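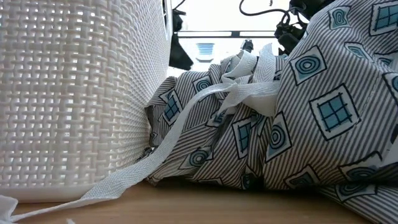

Cesto branco e tecido estampado sobre a mesa.

A chave do segundo andar não entrava. Minttu Niskanen tentou as duas do molho e depois voltou a tentar a primeira, que afinal era preciso puxar um pouco para fora antes de rodar.

O apartamento tinha um quarto, 40 metros quadrados e uma varanda virada para as traseiras da Rudd. No anúncio da Stekitz dizia "vista desafogada". Viam-se o telhado da fábrica e, mais ao fundo, um bocado de rio.

Abriu as torneiras. A da cozinha demorou a deitar água. Tomou nota.

O agente chegou com 20 minutos de atraso e pediu desculpa pelo trânsito.

– O proprietário aceita baixar – disse ele. – Desde abril que aceita.

– Para quanto?

– Oitenta e quatro mil.

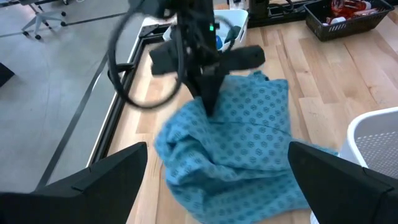
Tecido na mesa, entre garras pretas.

Minttu foi outra vez ao quarto. Na parede havia um retângulo mais claro, da altura de um roupeiro, e no chão quatro marcas fundas. Pôs o pé numa delas. Pensou na casa da Rua Skirkano, que tinha elevador e onde não se ouvia nada, e que custava o dobro.

Por baixo, alguém arrastou uma cadeira.

– Quem mora no primeiro?

– Uma senhora. Está cá há muitos anos.

Fechou a janela da varanda, que também prendia, e perguntou se podia ficar com a chave até ao fim da tarde. O agente disse que sim.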